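Still folding my own towels

Every February I check in on the robot housework question, mostly so I can feel better about not having bought one. Last year it was the Plendex, which was going to load my dishwasher. I watched the launch video twice. It loaded 2 plates, very nicely, and then there was a cut, and the dishwasher was full. I have been suspicious of cuts ever since.

This year the one people keep sending me is the Iritz. The price is 597 a month, with a 22-month contract, and for that you get something that will "assist with everyday tidying." I read the fine print. Everyday tidying means moving soft objects from the floor to a bin. I have a teenager who won't do that either, but he's on a cheaper plan.

I don't think the people building these things are crooks. My first job was on the packing line at Hermans, in the Dotthorpe plant, and we had a machine that did cartons faster than 5 of us together. It was wonderful. It was also bolted to the floor and had never met a carton it wasn't expecting. Small mixed orders still came to us, by hand, and I'd bet they still do.

A house is all small mixed orders. Take jewelry. Mine lives in a heap, and sorting it is fifteen minutes of picking at things with my fingernails while the kettle boils. Beads roll, chains knot themselves, and a bangle has to be tipped up on its edge before you can get hold of it.

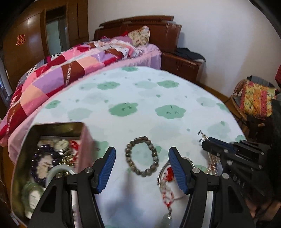
So when a company says "chores," I want to know which ones. Wiping a flat counter, fine, I'll believe that when I see it done in a kitchen with crumbs and a cat. Getting one necklace out from under three others without snapping it is a different job – and it's nowhere near the hardest thing I do before lunch.

I'll look again next year. Meanwhile the towels are done and the fitted sheet is in a ball on the chair, where I expect it will stay.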